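### 4.2 How supporters put their names to things

The open letter is the cheapest form of loyalty a football club can ask for. It costs the signer a name and perhaps a minute, and it costs the club a web page. Our second case concerns Lidau, a second-division side whose captain had been banned for 13 matches over remarks made to a fourth official. The club answered with a page headed "We Stand Where He Stands" and invited supporters to add a name and, if they liked, a sentence. It did not say where he stood, which turned out to be a problem when he was photographed at a rival's open training day.

We collected the signatures from the page as they were published. Vashisht and Solanki read every sentence left by the first 1000 signers and sorted them independently, then compared their sorting over what both describe as a long lunch. Disagreements were passed to Ong, whose decision was final and not always popular. We used the same scheme as for Zodville in Section 4.1, with one addition, a category for sentences that defend somebody other than the player. We had not expected to need it. The former goalkeeping coach, who left in October and was accused of nothing, received more tributes than the vice-captain.

The largest group of sentences took no position on the ban at all. Signers gave their seat block, the year of their first match, the name of the relative who took them. A good many complained about parking. Where the ban was mentioned, the usual defense was one of scale: other players had said worse, other clubs had done worse, and the league had looked away. Very few signers argued that the captain had not said the words. Bimla Sisodia, who was then editing the supporters' paper, told us that this was common sense, as the words had been audible in the upper tier.

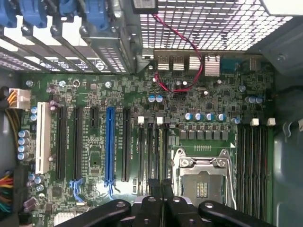
**Figure 3.** Inside of a desktop computer, from above.

The club's own part in the page was lighter than we had supposed. In Zodville the campaign had been written by an outside agency, approved by two directors and released at a fixed hour. At Lidau it was set up by the ticket office on the evening of 11th November and ran on the same desktop computer as the season-ticket list. Readers who picture a campaign as something airy, made of slogans and goodwill, may want to keep Figure 3 in mind, with its green motherboard and its thin red-and-black pair of wires looping across it. A campaign page has to sit on a machine of some kind, and the machine has other duties. When away tickets for the cup tie went on sale, the page stopped taking names for three hours, and the local radio station reported that support for the captain had stalled. Several callers offered theories about the dressing room.

Joshi, the club's main sponsor at the time, took no part. Its logo sat at the foot of the page on the first day and was gone on the second, and our requests for comment were answered with a brochure. We do not read much into this. Sponsors in all three of our cases behaved like guests at a dinner where the hosts have begun to argue - they studied their plates and left early. The exception was Pistereo, a minor partner with a board behind the north goal, which offered a discount to anyone who had signed. We were unable to separate signers moved by loyalty from signers moved by 15 percent off a car radio, and we have left both in the count.

Hosoda's interviews with signers took place after the ban had been served. Most people remembered signing. Fewer remembered why, and two had come to believe that they had signed against the sale of the training ground, a cause they both still held dear. When shown their own sentences, people were more often amused than embarrassed. One man had written only "as always" and felt that it needed nothing added. We think he has a point. The page worked less as an argument about a ban than as a kind of roll call, and those who answered it were mainly the people who would have answered any other. Whether the same can be said of supporters who declined to sign is taken up in Section 5, where the evidence is thinner and the interviewees were a good deal ruder.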